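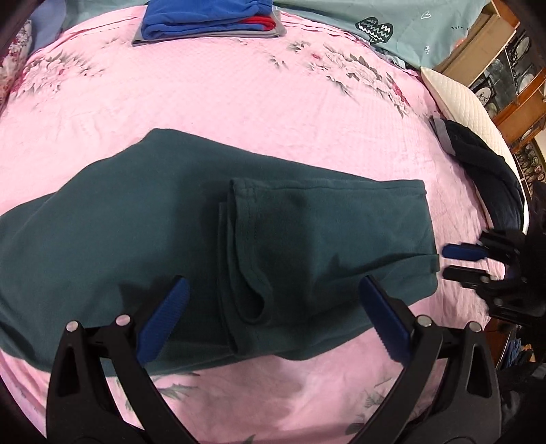 Home > Fitness > Habit Tools > Planners & Trackers

Hesura 60-Day Habit Board, by Omness
Back in stock for February

Dry-erase wall board for people who quit things. 60 squares, one per day, plus a strip along the bottom for notes. Pick one habit. Fill a square when you do it. Walking, stretching, ten push-ups, whatever.

Why 60? Long enough to get past the excited part. The first version ran 33 days and a lot of you wrote in asking for more room. So, more room.

What you get
Board, matte white, wipes clean
4 markers (black, red, green, orange)
Adhesive strips, no drill needed
Starter booklet by Nadja Thaler, 63 pages, mostly short excercises for picking a habit small enough to keep

Using it
Hang it where you'll walk past it in the morning. Write the habit at the top in plain words. "Move more" is too vauge, "walk to the corner and back after coffee" is good. Missed a day? Leave the square blank, go on to the next. Don't start over.

Set your clothes out the night before if mornings are hard. Booklet has a whole chapter on that, worth reading first.

Good to know
Strips hold on painted drywall, glass, tile. Not brick, not textured wallpaper. Wipe the wall first and let it dry. Markers come off with a dry cloth, older marks may need a little water. Store markers flat.

Refill markers sold separately, see Flestia pens. The Plattner stand fits this board but not the old 33-day one.

From a customer
"Did my back stretches for most of it, missed a week when I had a cold, picked it up again. Orange marker is kind of faint. Would buy again." Murali Panicker

Ships flat. Returns OK if the board is unused and the strips are still sealed.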